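Table Things: Lunch Boxes and Small Containers
README, last edited Thu 24 September

What is in this folder

Pictures and notes covering everyday plastic containers on a wood-grain tabletop. The notes deal with the containers themselves: their color, whether they have a lid, how they sit on the table and what is near them. The folder holds 2,686 pictures, sorted into 21 subfolders by container. Each subfolder has its own notes file in plain text.

The set was put together for people who need pictures of ordinary household plastic in ordinary positions. Product photos show a box squared up on a white background with the lid on straight. On a real table, boxes get pushed up against other things, and lids end up crooked.
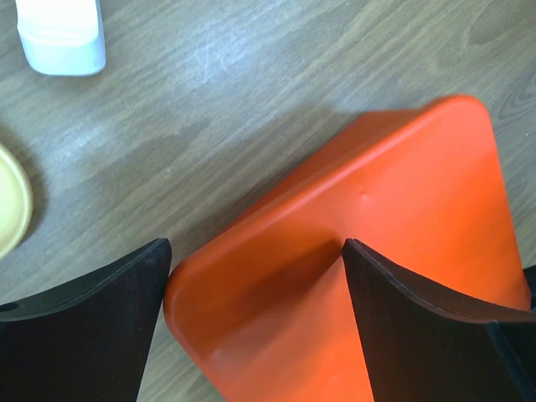 Household Objects Team, Wuvbridge

The orange subfolder has the large orange plastic pieces. Other things share the table with them, including a white plastic container and a pale yellow round item. We log the yellow one as "dish or plate" because the rim is often all that shows. Please keep that label as it is. An earlier version of the notes called it three different things, and searching for it was a mess.

The tabletop is grayish brown in some pictures and a paler beige brown in others. It has scuffs and knots, and we left them alone. If you are matching colors, take the tabletop color from the picture you are working on and don't carry it over from another one.

How the notes are written

One line per picture, with fields split by semicolons. The order is container color, lid, neighbors, remarks.

Color is one common word: orange, white, yellow. Shades go under remarks. Manee Suwannarat wrote the first color list and it had cream, ivory and off-white on it, which were used for the same container on different days. They are all "white" now.

Lid is one of: on, open, off, none, can't tell. Use "open" for any lid that leaves a gap, however small. Use "can't tell" freely – it is better than a guess.

Neighbors lists whatever else is on the table. If only part of a thing shows, put "part" after its name.

Remarks can be anything. Keep it short.

Boxes with hinged lids

Hinged lids have caused the most trouble in the notes. A lid that sits a little askew can look closed from one side and open from another. Look for the gap between the lid and the side wall, and check whether the inside of the box shows.

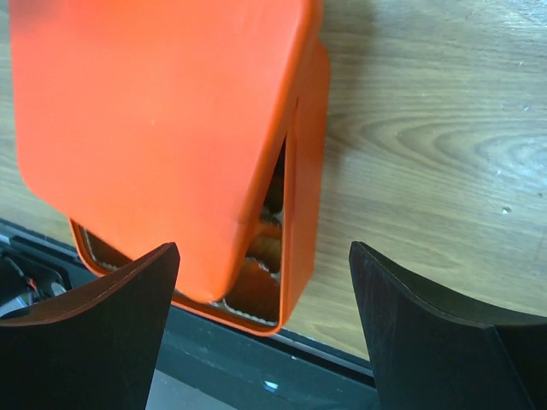
Should I list the things inside a box when the lid is only partly open?
List what you can name and write "contents, part" for the rest. Put the contents under remarks. Neighbors is for things on the table.

For orange things inside an orange box, write down the shape of the edge or rim if it shows. Color is not much help there. Seals and liners count as part of the lid and don't need their own entry, though a remark is welcome where the seal is a different color from the box.

Known problems

Seven lines in the orange notes have the lid field blank. They should read "can't tell" and will be filled in with the next update.

Two subfolders, Chu and Cukus, are named after the shelves the containers came from and not after the containers. Older scripts point at those names, so they stay.

Some pictures are blurred where a lid is very near. They are kept in and marked "blur" under remarks.

Changes and contact

Send corrections to Ans Declercq with the subfolder name and the line number. Please don't edit the notes files directly, as they get overwritten from the Jakance copy.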